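Getting rid of the children's clothes

We moved in June, from a house with a loft to a flat without one, and that is how I ended up with 20 bin bags of children's clothes in the hall. Most of them hadn't been opened since we put them up there. The youngest is now taller than I am.

I had assumed I would drive the lot to the charity shop on the Friday and be done. The woman at the counter said they could take two bags a week, sorted, clean, and nothing with a name written in it. I went home and opened the first bag.

The first problem is smell. Clothes that have been in a loft smell of loft, even if they were clean when they went in. One normal wash at 40 sorted out the cotton. The wool needed two days on the line and still isn't right. I threw away anything with elastic that crackled when I pulled it, which accounted for nearly all the pyjamas.

The second problem is stains that weren't there before. Baby clothes in particular go up white and come down with yellow patches round the neck. My neighbour Aurora Ramalho told me to soak them overnight in warm water with oxygen bleach and dry them in the sun. I tried it on a batch of vests. The patches went on most of them and faded on the others. Milk seems to be the cause, according to Aurora, who had four children and kept everything.

Names were the third problem. I had used a laundry pen on the school things and sewn tapes into the rest. The tapes come out with a seam ripper. The pen does not come out at all, so the school jumpers went into the rag bag with the odd socks.

After that it was folding. I fold T-shirts face down, sleeves in, then up from the bottom in thirds, so the print ends up on the front and whoever is looking through the pile can see what it is. It takes a while to get them all the same width. I did mine on the dining table in the evenings with the radio on.
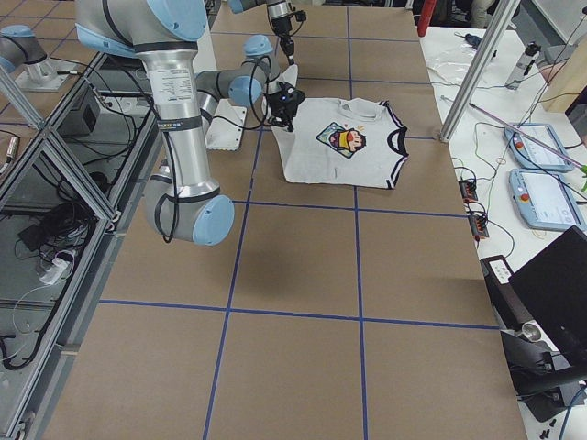
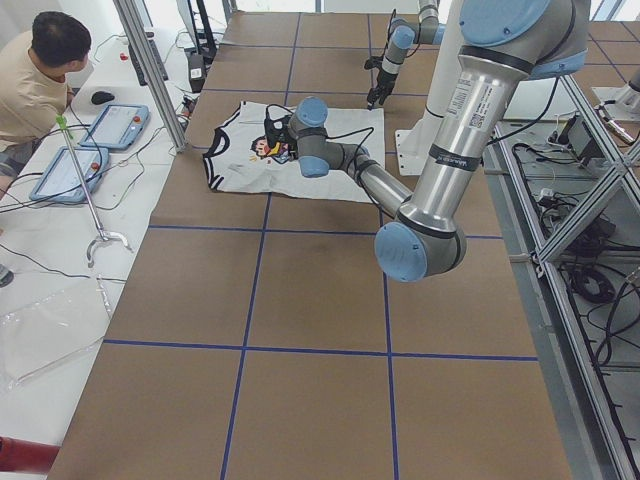
White T-shirt with a cartoon print (first picture), laid flat with the collar at the far end.

Sizes are less use than you would think. I sorted by the label to begin with and got piles where one age 5 top was as long as the next age 7. In the end I held things up against each other and wrote my own sizes on the bags: small, middling, big. The shop didn't mind. They have their own rails and do it again anyway.

Selling was a mixed business. I listed the better coats online and a man called Knut Oltmanns bought three of them for his grandchildren and collected them the same evening. The snowsuit had two people promise to come for it and neither did. A bundle of summer dresses went for 10 pounds, and the postage took a good part of that. I stopped listing anything that would fetch less than the cost of a parcel.

I made 189 pounds altogether. It has gone towards shelves for the flat. Considering the evenings it took, I wouldn't call it a wage, but the coats were worth doing.

My friend Leonor Sampaio asked what I had kept. One box. It has the cardigans my mother knitted, two pairs of first shoes, and a yellow raincoat with a torn pocket which both of the older ones wore and fought over. I had meant to keep a great deal more. By the ninth bag I found I was only looking for certain things, and once I had found them the rest was washing.

There are still four bags in the hall, all of them big sizes. Two are going this week and two next week. The snowsuit is still for sale if anyone local wants it. It fits an age 4, navy, zip works, one mitten.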